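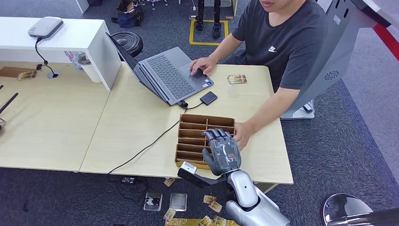
A divider tray on the desk, one hand on it and the other on the laptop.

About Viluvholm

We make cardboard trays with compartments in them. There are other ways of putting it, and a branding consultant once charged us for several, but people who ring up generally want a tray and would like to know if we do them. We do.

Viluvholm was started by Emília Ševčík, who had spent a good part of her working life in the stockroom of a firm that repaired watches and small instruments. The stockroom kept its parts in jam jars, margarine tubs and one drawer known as the Other Drawer. Emília cut up a delivery box one lunchtime, slotted the strips together into a grid and put the spring bars in it. By the end of the week somebody had borrowed it. She made another one and that went too. She has been making them ever since, and would still like the first one back.

What we make

All our trays are shallow, open and brown. The partitions slot into each other without glue, so you can take one out if you need a longer compartment and lose it behind a radiator like everybody else.

The Clonen is the standard tray, a grid of narrow compartments in rows. It suits pens, cables, vials, drill bits, seed packets folded over once, and anything else longer than it is wide. Most of our customers buy this one and most of them never need to read any further.

The Flirnik is the same depth with square compartments, for beads, buttons, washers and chocolates. (We have supplied two chocolate makers. We recommend a paper liner. We also recommend supplying chocolate makers.)

The Schnyder is the big one. It takes up most of a desk and was designed for a customer with 36 kinds of screw and strong feelings about all of them. It comes flat and takes a little while to put together. The instructions have been rewritten since March and now include the step where you turn it over.

We also cut to size. Send us the inside measurements of your drawer, please, and measure the back as well as the front. Old drawers are rarely square, and we have a shelf of very nicely made trays that fit nobody's furniture.

Why cardboard

It's cheap, it's light, you can write on it, and when a tray has had enough you can put it out with the recycling. You can trim it with kitchen scissors. It won't scratch things and it doesn't rattle much. It dislikes tea. We have tried coatings for this and they made the trays shiny and a good deal dearer, and they still disliked tea, so we went back to plain board and moved the kettle.

People do ask if it's strong enough. A Clonen filled with steel bolts can be carried across a room with both hands underneath. Carried by one edge, it will let you down, and then you'll have a floor full of bolts and a view on our workmanship. Both hands, please.

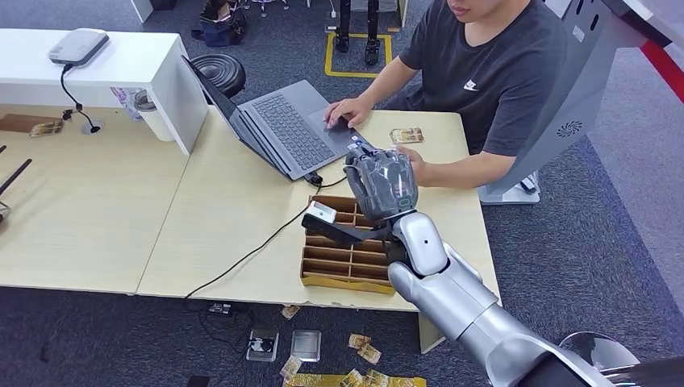
Tray out in front of the laptop, most of its compartments empty.

How we work

Every new layout gets put on an ordinary desk before it goes in the catalogue. It sits where a tray would really sit, which in our experience is in front of a laptop with a cable going past it. A layout that looks splendid on a drawing can be hopeless once you try to get your fingers into it, and the compartments in the early Flirnik could only be emptied by tipping the whole thing upside down. We called this a feature for one catalogue. The catalogue has been withdrawn.

Our present range is the result of 466 cutting patterns, kept in a plan chest and numbered in Emília's handwriting. Pattern 400 has a page to itself because she made a cake for it. The pattern is no good, but it was a decent cake.

Orders go out flat unless you ask for them made up. Made-up trays take a bigger box and cost more to post, and we will tell you so on the telephone in a slightly disappointed voice before doing it anyway.

Where we are

One floor, with the cutting at one end and the desks at the other, pushed together so that the seam runs just where you want to write. Visitors are welcome if they let us know first. If you're bringing a collection to be measured, bring the awkward pieces. People tend to turn up with the twenty nicest ones, and then it's the odd-shaped thing left at home that won't go in.

Small print

Trays that arrive squashed will be replaced. Trays that were squashed by your cat are a matter between you and the cat, though we do sell spare partitions singly. Prices on this site were last checked on 02/05/2022 and cover the board, the cutting and a sheet of blank labels, which you'll mean to fill in.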